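10 Jan 2018

**For immediate release**

# Ranby neighbors launch a free walk-home and hate incident reporting line

Hi, I'm Celeste Villalba, and I run the Ranby Safe Streets Project out of two rooms above the old shoe repair on Cisternas Street. I've been told a press release is supposed to be written as if somebody else wrote it, but there are only a few of us and I'm the one at the keyboard, so you're getting it from me.

The news is that we're opening a phone and text line for people in Ranby who have been threatened, followed, shoved, spat at or yelled at because of their religion, where they come from, or who they are. The line is called Saketti. It's free, it takes calls in English and Spanish, and you don't have to give your name. You also don't have to be sure that what happened to you was a crime. Plenty of people who talk to us aren't sure, and that's fine – call anyway!

We started planning this in November, after a bad couple of weeks on the blocks between the bus terminal and the Cisternas Street market. A woman had her headscarf grabbed while she was waiting to cross. Two teenagers were chased out of the park by a man who was shouting about their accents. Somebody painted over the door of a prayer room and came back the next night to do it again. I knew about the first one only from a cousin of mine, and the second from the line at the bakery. When I asked at the precinct desk, the officer was perfectly polite and told me that only the door had been reported.

That bothered me a lot. So we went out with clipboards and knocked, and we ended up talking with 400 households. Of those, 70 told us that someone living there had been through something they'd call a hate incident in the past year. Most of them had never told the police, a landlord, a school or anyone else in charge of anything. Some didn't want to miss a shift. Some were worried about their papers, and a few just figured it would go nowhere (I can't say I blame them, but I'd like to give them a better option).

## How the line works

You call or text and you get a person. If it's an emergency we'll tell you to hang up and dial 911, and we'll call you back afterward to see how you're doing. If it isn't, we take down what happened in your own words, the place and the time, and we ask what you want to do next. You might want to make a police report, and one of us can come with you for that. You might want it written down and nothing more. We won't pass your name to anybody without your say-so.

Estela Gallardo is in charge of the training. She spent years as a court interpreter and she's strict about it, which I mean as a compliment. We have 32 people trained so far, and every one of them had to sit through her session on how to stay quiet while someone else is talking. I needed to take it twice.

The walk-home part is simpler. Between sunset and midnight you can text Saketti from the bus terminal, the market or any of the houses of worship on our route map, and two people in yellow vests will walk with you to your door. They don't carry anything except a flashlight and a phone, and they aren't there to confront anybody. Nélida Durán set up the routes – she has delivered mail in this neighborhood for most of her life and knows which streetlights are out before the city does.

## Who's paying for it

Our biggest supporter is Zatix, the parts company out past the rail yard. A lot of people who work the late shift there walk home through the same blocks I've been talking about, and Iara Leiva from their front office came to our very first meeting and stayed to stack chairs. Zatix is covering the phone bill and the vests for the first year, and they've let us put our cards in the break room.

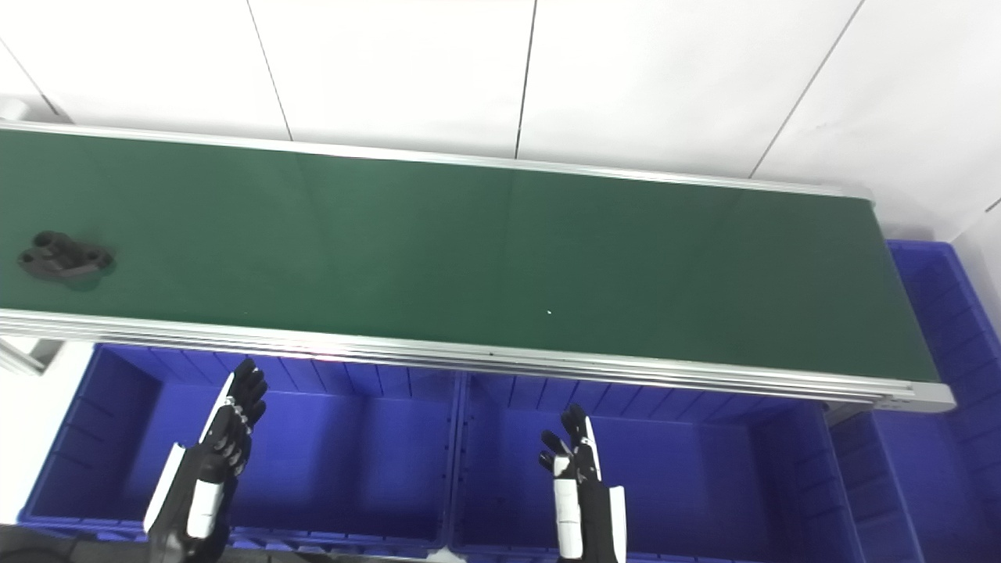
The rest comes from small donations, a rummage sale and one very successful empanada night. We've printed 2,000 wallet cards with the number on them, and they're going out to shops, clinics, laundromats and schools over the next couple of weeks. If you own a business in Ranby and want a stack by the register, tell us and we'll bring them over.

I asked Anahera Hapeta, who chairs the tenants' group on the north side, to give me something quotable, and she sent me this: "I've lived here long enough to remember people walking each other home without a phone number for it. I'm glad we're doing it again. I've signed up for the late walks and I hope my neighbors will too."

## Come see us

We're holding an open house to mark the launch, upstairs at our Cisternas Street office, with coffee and sweet bread. You can meet the people who answer the phones, try on a vest and ask us anything you like. The stairs are steep, so if that's a problem please call ahead and we'll set up a table at street level. Reporters are welcome, but please don't photograph or film visitors without asking them first. Some of them have good reasons for keeping their faces out of the news.

We'll put out a public summary of what we hear every three months, with names and addresses taken out. The precinct has agreed to read it and meet with us afterward, and I plan to hold them to that.

**Press contact:** Celeste Villalba, Ranby Safe Streets Project, Cisternas Street, Ranby. Interviews in English or Spanish. Mornings are best for me – I'm on the phones most nights.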